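3.2 Dishwashing habits and water use

Households in the Peketti and Farow districts were asked to keep a kitchen diary for 12 days in September. Each entry gave the time of day, the method used (running tap, filled basin, or dishwasher), and the kind of load. Meter readings were taken in the morning and again at night so that diary entries could be checked against the water drawn by the whole home. Of the households that agreed to take part, 300 returned diaries complete enough to use. The rest had gaps of two days or more and were left out.

The diary form was based on the one used by Patwary in the earlier Abeysekara survey, with two changes. First, we added a box for "small wash," meaning a wash with no pots, pans, or plates in it. Second, we asked people to mark whether the items had been left in the sink before washing or were washed right after use. The earlier form treated every wash as one event of equal weight, and this made it hard to tell a full evening wash from the rinsing of a single cup.

Small washes turned out to be the most common type of entry in both districts. They were spread through the day, with a peak after breakfast and a weaker one in the late afternoon. Most of them involved cutlery, cups, or both. Figure 4 shows cutlery of the kind recorded under this heading.

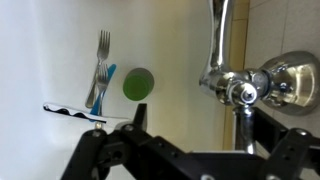
Figure 4. Two forks and a blue-handled knife in a sink basin.

People who used a running tap for small washes tended to use it for full washes as well. The reverse was less clear. In Farow, a number of households filled the basin for the evening wash but ran the tap for everything else, and in the follow-up interviews they often said that filling the basin for a few forks seemed like a waste. One respondent put it this way: "I'd fill it for dinner plates. For a knife I just turn the water on." Similar remarks came up in Peketti, though less often.

Leaving items in the sink had a mixed effect. Homes that let cutlery collect until the evening made fewer diary entries and had lower daytime meter readings. Some of that saving was lost later, when dried food called for soaking or a second rinse. We did not ask about soaking in a separate box, and some respondents wrote it in the margin while others did not mention it. Soaking is therefore undercounted in our data, and we do not report a figure for it.

Flow rate was measured at the kitchen tap on the first home visit. The test used a marked jug and a stopwatch, and was repeated three times with the tap opened as far as the respondent would normally open it. Taps fitted with a Brarkano flow limiter were tested with the limiter in place. Where the three readings differed by more than a tenth, a fourth was taken and the outlying value dropped. Ileana Oprea carried out all of the visits in Farow, and Mitali Patwary those in Peketti, so any difference in how the test was explained to respondents would show up as a difference between districts. We return to this point in Section 5.

Dishwasher owners were kept in the sample. Nearly all of them still washed some things by hand, mainly sharp knives, wooden spoons, and items needed again before the next machine load.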